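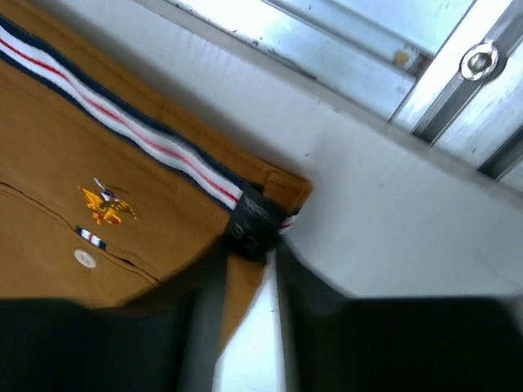
**1/** Au 1er du mois, on applique chez Batoler une nouvelle version de nos règles pour la manipulation robotisée de vêtements. Je résume ce qui change pour ceux qui montent des cellules du même genre.

**2/** Règle de base, inchangée : un seul article sur le plan de travail. Le plan est blanc, mat, essuyé avant chaque série. Les peluches et les poussières se retrouvent dans les données et faussent la détection des bords.

**3/** La prise se fait sur un coin plié ou sur une ceinture, là où il y a plusieurs épaisseurs. Jamais sur un bouton, une broderie ou un écusson cousu. Sur un chino, ça laisse peu de place : l'étiquette de taille est souvent juste à côté du bon endroit.

**4/** Nouveau : l'étiquette de taille doit être lue avant l'approche finale. Une fois les doigts en position, la caméra de poignet est trop près et les caractères deviennent flous. Si la lecture est douteuse, on note « illisible ». On ne devine pas.

**5/** Vitesse réduite sur les 2 derniers centimètres. On avait essayé sans à Drultbridge pour gagner du temps de cycle. Résultat : des coins repoussés au lieu d'être pincés, et des reprises à la main toute la journée.

**6/** Échec de prise : deux tentatives, puis arrêt et passage à l'opérateur. Pas de troisième essai automatique, même si le planning est serré.

**7/** Entretien : inspection des doigts toutes les 3 000 prises. On regarde l'usure des faces internes et le jeu au serrage. Les fixations du châssis sont contrôlées au même moment, avec le reste de la visserie.

**8/** Pour les reflets sur les profilés métalliques, la règle tient en une ligne : on règle l'éclairage sur le tissu, et on masque le châssis dans le traitement. Baisser la lumière pour sauver le fond fait perdre la trame du sergé.

**9/** Accès à la cellule : mouvement arrêté, énergie consignée, y compris pour remettre un pantalon droit. C'est le point le plus souvent oublié dans les audits internes, à Clullbridge comme ailleurs.

**10/** Conservation des journaux de prise : 7 semaines, échecs compris. La grille de contrôle passe à deux pages, je la mets en ligne dès que la mise en page est finie.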